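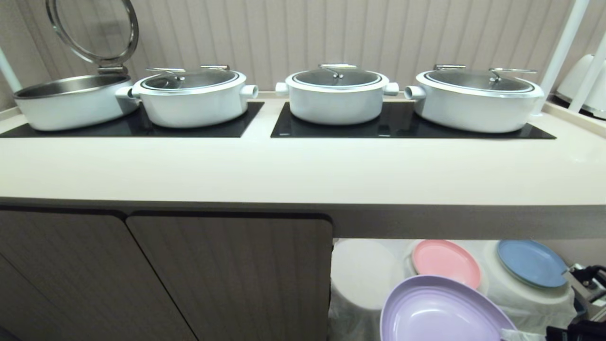

White pots on the cream counter, lid up on the one at the far left.

Food & Gatherings | Threads
Search posts, people, tags

August 6, 2018

OK so a bunch of you asked how the family reunion lunch went and whether I'd really cook for 30 people again. Long answer coming, get a coffee. (Short answer: yes, but with way less potato.)

Background for the newbies: we do a reunion every summer, and usually somebody's backyard gets wrecked. This year we rented the hall in Zirkach and I stuck my hand up for the food back in May, when August felt like a different planet.

First thing I did was get a quote from Dvorak Catering. $2,000! For lunch! Lovely people, and I'm sure it's a fair price for what they do, but my uncle would have brought it up at every Christmas until one of us died. So, me and my stockpot.

Menu planning took longer than the cooking. I had a gorgeous list going with a beet salad and little tarts. Then my cousin Keisha phoned and said "make stuff people can eat standing up while holding a baby" and that was the end of the tarts.

Final menu, since I know some of you collect these: cabbage rolls, chicken and mushroom stew, a big chickpea curry for the vegetarians (and everyone else, as we learned), buttered potatoes. Buns from Stika Bakery. Pickles. Slaw. Butter tarts for dessert. Yes, I snuck tarts back in.

The cabbage rolls are Floarea Stanciu's recipe. She lived next door to us when I was a kid and she still mails me corrections to it. Latest one is to use sour cabbage and stop rinsing it so much. I'd been rinsing the life out of it for years, apparently!!

If you can't find whole sour heads, freeze a regular cabbage overnight and thaw it. Leaves go floppy and peel right off, no boiling. A splash of vinegar in the sauce gets you most of the way there. Floarea does not approve of this and I'd ask you not to tell her.

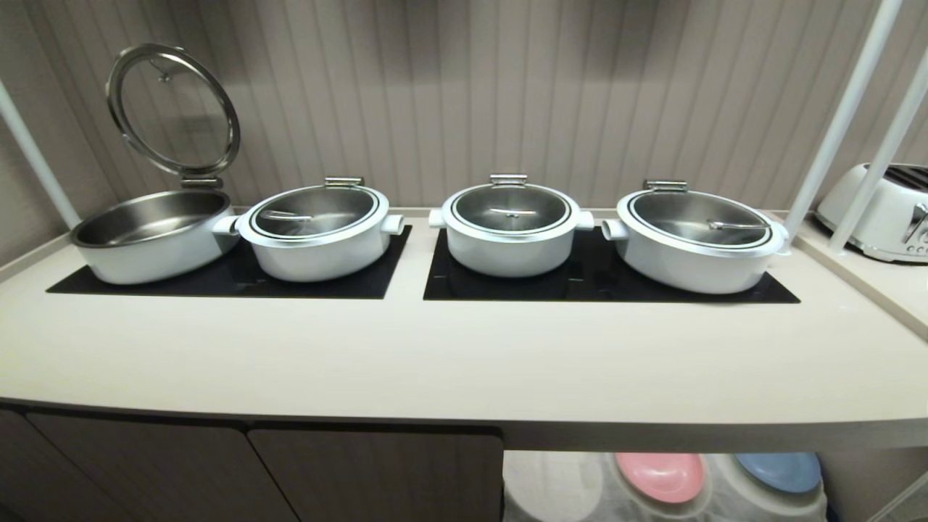

First one's open and still empty, the rest of the row beside it. Nice grooved wall too.

Quantities. Everybody online says to cook extra. Everybody online has never met my family's side dishes. People show up with "just a little something" and it's a lasagna. I made 5 kilos of potatoes and I've been eating potato soup, potato pancakes and potato hash all week.

The curry, on the other hand, was gone before the second half of the line got to it. Lesson for anyone feeding vegetarians at a mixed thing: the meat eaters will take "just a spoonful to try" and that's your whole pot. Make double or put it at the end of the table.

Cooking schedule, for those who like that sort of thing. I did the curry and the cabbage rolls ahead and froze them, then the stew the day before. Morning of was potatoes and slaw only. I was still in my pyjamas grating carrots when Mortimer pulled into the driveway to load the car, so maybe don't copy me exactly.

Thaw time on a deep tray of cabbage rolls is LONG. I gave them a night in the fridge and the middle ones were little bricks. Two nights next time, or smaller trays. They came good in a low oven with foil on but I had a sweaty hour there.

Also please get a proper thermometer if you're cooking for a crowd. Mine was a cheap one from the grocery store and I fussed over that stew like it was a newborn. Great-aunts were going to be eating it. You do not want to be the cousin who took out the great-aunts.

Oh and the dishwashing! I'd completely forgotten about dishwashing. The teenagers got roped in, somebody put music on, and it turned into the best part of the day. My niece found out her grandad knows every word to a lot of disco.

Someone asked about the family tree thing. Mohandas (my cousin's husband, married in, has more interest in our family than any of us) taped a huge roll of brown paper along the wall and left out markers. By dessert there were arrows going everywhere and a real argument over which brother went to Winnipeg first.

We still don't know. Both sides claim to have a letter. If you are a relative reading this and you have THE LETTER, please scan it and email it to Mohandas, he is not sleeping.

Things I forgot: serving spoons (borrowed), butter for the buns (someone ran to the store), a sign saying which stew had mushrooms in it, and my own lunch. I ate a bun and pickles in the parking lot at four o'clock and it was delicious.

Things I'm glad I brought: masking tape and a marker, old tea towels I didn't care about, a bucket of ice cream containers with lids for leftovers. The containers were the most popular item of the day. People who'd barely spoken since the last reunion were bonding over stew to go.

To the person asking for the butter tart recipe, it's my mum's and it goes: runny, no raisins. I will not be taking questions on the raisins. I'll type it out properly on the weekend if I can read her handwriting.

Next year it's Mortimer's turn to organize. He's already said "pizza" in the group chat and got eleven thumbs down from the aunties, so I expect I'll be rinsing cabbage again (a bit less this time, Floarea!).

Now does anyone in the neighbourhood want some potato soup? I'm serious, I'll drop it off.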